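24 Dec 2021

Bench notes, dye room. Short day, but a good one!

Finally pulled the walnut hull vat that has been sitting since the start of the week and it is gorgeous. Deep, even brown, no rust cast at all, and the smell is much milder than the batch we did in May. I strained it twice through the old cotton sheeting, then once through the fine mesh. Left the sludge in the gray bucket under the sink in case Wálter wants it for his paper samples.

Test skeins today were all the Lurkell two-ply, wound to 58 grams each, scoured last night and left to soak in plain water until I got in. Alum mordant on half, nothing on the other half. I wanted to see for myself how much the alum really buys us with walnut, as every book says you can skip it.

Answer so far: you can skip it for depth, but the alum skeins are warmer. Side by side at the window the difference is easy to see, a kind of reddish gold under the brown. Under the tube lights I could hardly tell them apart. Wálter looked at them cold (I mixed up the tags) and picked out every alum skein but one, so I am calling it real.

Temperature: brought the pot up slowly to 80 C and held it there for an hour. Last time we let it creep toward a boil and the wool came out harsh. Much softer hand this time. I kept the lid on and turned the skeins with the long dowel every ten minutes or so, and there is no streaking at the ties, which I tied looser than usual with figure eights.
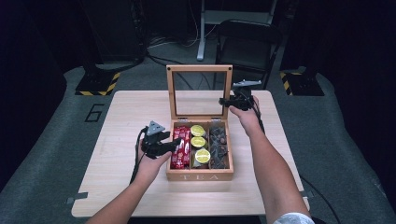 Then the tannin question, which is what I really wanted to get to. Nest's idea from the last meeting was to put a black tea bath in front of the iron dip on cotton, to get a soft gray without buying in gallnut. I had my doubts. I ran three strips of the Canell cotton: one tea then iron, one gallnut then iron, one iron alone.

Iron alone is the dull tan we all know. Gallnut is the blue-black it always is, lovely, a bit heavy. The tea strip is the surprise - a clear pigeon gray with a slightly violet edge, and it went on so evenly I had to check I had the right strip. I love it! It would sit beautifully next to the walnut in the striped cloth.

Recipe for the tea strip so we can repeat it:
Loose black tea, equal weight to the dry cotton
Simmer 40 minutes, strain, cotton in overnight
Squeeze, do not rinse
Iron bath at 2 percent of cotton weight, barely warm, five minutes, keep it moving
Rinse until the water runs clear, then a soapy wash

Do not go over five minutes in the iron. I left the end of the strip in longer and it is already darker and feels a little stiff between the fingers.

Light test: snipped a piece from everything and taped it to the card in the south window, bottom half covered with foil. The card already up there from the weld run has hardly moved, very pleased with that one.

Stock: we are down to 253 grams of alum, so one more proper run and then we need to order. Plenty of iron. The Texier scale is drifting again when it first comes on, so let it sit a few minutes and zero it twice.

To do after the break:
Repeat the tea strip on linen
Try the spent walnut bath for a second, paler round (there is a lot of color left in it)
Ask Nest which tea she used at home, hers looked bluer than mine
Wash the long dowel, it is marking the light skeins

Skeins are on the rack by the door. Please leave them there until they are dry right through to the ties.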